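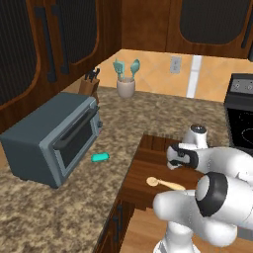 Home | Guide | Setup | Visitor Days | Contact
Print this page | E-mail this page

Section 11. Running the kitchen demonstration for visitors

We wrote this section after the December open day at Joltholm, when Haruna Hoshino ran the simulated kitchen for a very friendly crowd and kept a list of everything she wished she'd had written down beforehand. Please read it through once before your guests arrive!

1. Start the Primasden viewer and give it a minute or two to settle. The kitchen takes longer to load than the other rooms.

2. Choose the scene with the cutting board and the wooden spoon, and press Reset.

3. Set the arm speed to 300. Faster settings look exciting, but guests at the back lose track of what the arm is doing.

4. Tell everyone what the arm is going to try - then press Run.

5. Let a visitor press Run the next time (children especially love this, and so do their grandparents).

Note: If the spoon lands on the floor, press Reset and carry on chatting. There is no need to close the viewer.

Caution: Do not switch to the real arm from this menu while guests are in the room. Kanako Tsuchiya at the Trosatville office, extension 447, can walk you through the live demonstration, and she is always glad to be asked.

6. When the last group has left, save the session log and close the viewer.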